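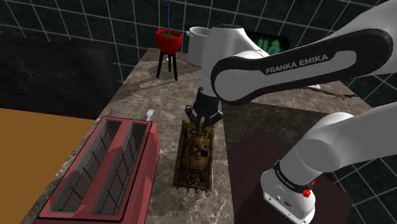
Unit 4: Commissioning and upkeep of the simulated countertop cell

Notes by Henrike Frerichs. Revised Jan 7, 2022. Corrections go to Maëlle Bouchard, who runs the lab hours.

4.1 What the cell consists of

The cell is a single Franka Emika arm with a parallel gripper, fixed at one side of a kitchen counter. Everything in it is rendered. The loose objects (toaster, toy tank, cutlery, and whatever else the layout file calls for) are rigid bodies with their own mass, friction and collision shape. The counter, the tiled walls and the robot mount are static and are never moved by a script.

There are two parts to keep apart when you work on it. The scene file, Trindcombe, holds the geometry and the object list. The controller, Plistell, holds the arm model, joint limits and motion settings. Most faults reported in lab hours come from editing one and forgetting to reload the other.

4.2 Setting the base frame

All poses in Trindcombe are given in the world frame. All poses in Plistell are given in the robot base frame. The transform between them is stored once, in the cell header. If you shift the mount, you must edit the header by the same amount and in the same direction.

Check procedure:

Load the cell with the object list switched off.
Send the arm to its home pose.
Command the tool point to the first reference mark on the counter, then to the second.
Read the tool position in the world frame at each mark and compare it with the value in the header.
If both marks are off by the same vector, the base offset is wrong. If the error differs between marks, the base rotation is wrong. Correct the rotation first and repeat.

Do not correct a base error by moving the objects. The grasps will look right for one layout and fail on the next.

4.3 Tool point and gripper

The tool point is midway between the fingertips, on the closing line. It moves if the finger geometry is changed, and it has to be measured again after any change to the finger meshes.

Set the gripper up in this order: open limit, closed limit, closing speed, grip force. The limits are found by driving the fingers to each end with no object between them. Closing speed is kept low at first. A fast close on a light object pushes it out of the fingers before both contacts register.

Use the simple box shapes for fingertip collision. The full finger mesh has small edges that catch on objects and produce contact forces in odd directions.

4.4 Placing the objects

Objects are spawned slightly above the counter and left to settle. Run 300 steps before the first arm command. An object that is still sliding or rocking after that has a bad collision shape or a center of mass outside its footprint.

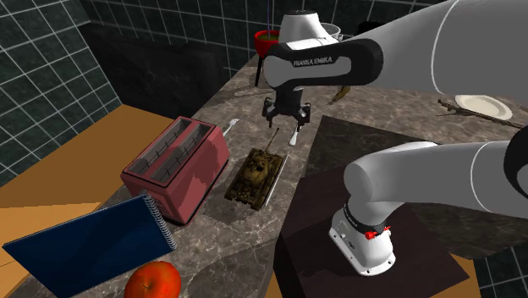 Irregular objects need the most care. The tank has a turret and a long barrel, and a single convex hull around the whole model fills in the space under the barrel. The fingers then stop in mid-air against a surface that is not drawn. Split the model into hull, turret and barrel, and give each its own shape. The toaster has the same problem at the slots, but it only matters if something is to be put into them.

Thin objects lying flat, such as cutlery, should be given a minimum collision thickness. Without it they sink into the counter or jitter.

Object layouts are drawn from a seed. Seed 22 is the course default and must be used for anything you hand in. Record the seed in the log whenever you use another.

4.5 Approach and clearance

Approach each grasp from straight above, with a pause at the pre-grasp pose. The wrist must clear the tallest object on the path, and so must the elbow, which students tend to leave out of the check. Turn on the link envelope display and step through the path by hand.

4.6 Routine upkeep

Before each session: reload both files, run the reference check in 4.2, and clear the contact log.

After any change to a mesh: rebuild the collision shapes, repeat the settling run, and save under a new version number.

Fault 333 means that the arm was commanded while a link was already in contact. Clearing it does not move the arm. Back out along the last path at low speed, then clear it. If it returns at home pose, a static shape is overlapping the base, usually the mounting plate.

4.7 Reading and exercise

Coetzee handout, sections on frames and contact. The Usix log viewer is installed on the lab machines.

Exercise: rotate the mount by a small angle in Trindcombe without editing the header. Run the check in 4.2, recover the angle from the two readings, and hand in the corrected header with your working.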